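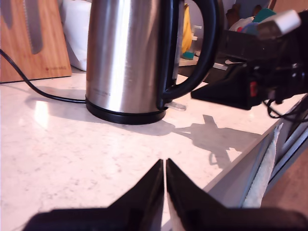

**What does the second phase of the kitchen work cover?**
Countertop layout and small appliances at the Gundbridge units, with a fixed place for the kettle, the knives and the paper towels.

## Status at 22 May 2025

Layout plans are complete for 39 kitchens. In 14 of them the items have been set out and checked by Kerubo Shirima. The remaining units are scheduled for June.

## Layout rules in use

- Kettle within cord reach of an outlet, handle turned to the right.
- Knife block upright against the backsplash.
- Paper towels between the block and the kettle, clear of the spout.
- Soap and cleaning items kept at the sink end.

Njoroge Ogola asked whether the cord could run behind the knife block. We tested this in two units and dropped it. The block had to be moved each time the kettle was unplugged.

## Budget

| Item | Amount ($) |
|---|---|
| Approved for small appliances and storage | 3,045 |
| Spent or committed | 2,997 |
| Balance | 48 |

The balance will not cover replacement bread knives. Leen Issa has requested a price from Mavon and will send it separately.

## Open points

1. Outlet position in the two corner units. Osvaldo Santoro to confirm.
2. Descaling instructions for tenants, draft with Sharon Were.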